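Fiction | Short Reads

The Weighing Room

By Thilini Sikder
March 2026

14 shares | 3 comments

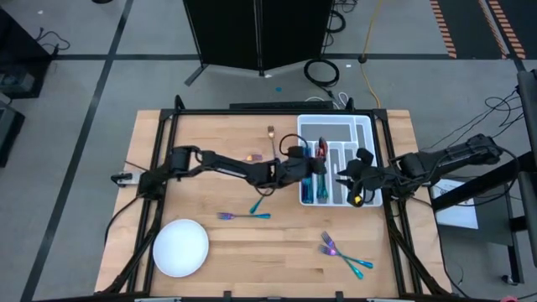
The white cutlery tray, with a red handle standing up in one compartment.

The estate of Selvaraj Kumarasinghe was to be divided by weight. The instruction was on page two of the will, under the heading Method, and it ran to a single paragraph. The contents of the kitchen were to be weighed on a calibrated scale and split between his two heirs so that neither share exceeded the other by more than 17 grams.

Remedios Vidal was appointed to do the weighing. She was licensed by the county to certify scales at grain elevators and truck stops, and in 22 years she had never certified one inside a house. She brought a Rondix bench scale with a capacity of 8 kilograms and a set of test masses in a padded case. She leveled the scale on the kitchen counter, let it warm up, and recorded the room temperature on her form.

The heirs were a niece, Yiran Bai, and a former business partner, Kamrul Mridha. They had met once before, at the funeral. They sat on opposite sides of the table and were given a copy of the form each.

"Does he say why?" Kamrul asked.

"No reason is stated," Remedios said. "I have the method and the tolerance."

She began with the drawer to the left of the stove. Each item was placed on the pan, allowed to settle, read aloud, and written down. A bread knife was 142 grams. A ladle was 96. A potato masher with a bent stem was 188, and Yiran said it had been bent as long as she could remember. Remedios did not enter this. The form had no column for remarks.

By noon they had finished the drawers and the lower cabinets. The largest single item was a cast iron pot, which read 5,210 grams without its lid and 7,304 with it. The will did not say whether a lid was a separate item. Remedios telephoned the attorney, who was at lunch, and then made a ruling herself. The lid would be treated as separate if either heir objected to its being treated as part of the pot. Neither objected.

"He'd have had an opinion on that," Kamrul said.

"He bought that pot with his first check from Jayasinghe," Yiran said. "Before he went out on his own with you."

"I didn't know he worked at Jayasinghe."

"Four years. He fixed their platform scales."

Kamrul turned his copy of the form over and looked at the back, which was blank. He and Selvaraj had run a repair shop for industrial balances for most of two decades. It had closed in May, ten months earlier, over a disagreement about a customer's invoice. The amount in dispute was 80 dollars. Kamrul had believed the customer was overcharged. Selvaraj had believed the hours were correctly logged. They had each written one letter, and the lease had run out while the second letter was in the mail.

The upper cabinets took until four. There were glasses, a set of eight plates with one missing, and a flour canister that Remedios emptied and weighed dry. Flour was a consumable, and consumables were excluded under the last sentence of the paragraph. She put the flour in a paper bag and labeled it.

When everything had been read, she added both columns twice and began assigning items. The method was simple. The heaviest item went to one side, the next heaviest to the other, and each one after that to whichever side was lighter. The heirs could trade items of similar weight if both agreed. They traded a colander for a sieve. Yiran asked for the potato masher and offered two serving spoons.

At the end, the difference between the shares was 1,466 grams.

Remedios checked the arithmetic a third time. She checked the scale against a test mass, and it read true. Then she went back through the assignments from the top and found her mistake. The lid had been counted with the pot on one line and again by itself on another. She struck out the second entry, initialed it, and worked the assignments through again. The new difference was 31 grams.

"That's outside tolerance," Kamrul said.

"Yes. By 14."

They looked for a trade. The ideal one would move seven grams or a little more from the heavier share to the lighter, and there were only so many small things in the kitchen. Yiran tried a measuring spoon against a bottle opener, which moved too much. Kamrul tried a whisk against a pair of tongs, which moved the wrong way. Remedios kept a running figure in pencil in the margin.

It was getting dark when Kamrul stood up and took a ring of keys from his coat. He worked one loose and set it on the table.

"It's the shop key," he said. "He had the spare. It should've been in the drawer with his other keys, but he mailed it to me with the letter. So it came out of this kitchen."

Remedios considered whether an object could be returned to an estate for the purpose of being divided. She decided that the paragraph said contents and did not say as of what date. She put the key on the pan and waited for the reading to settle.

"Fifteen," she said.

She wrote it down and looked at the two columns.

"The lighter share is Ms. Bai's," she said. "If it goes to her, the difference is 16."

Yiran picked up the key and asked him which door it was for.

"The side one," Kamrul said. "You have to lift it a little when you turn."

Remedios signed the form, gave each of them a copy, and switched off the scale.

Filed under: Fiction, Family, Work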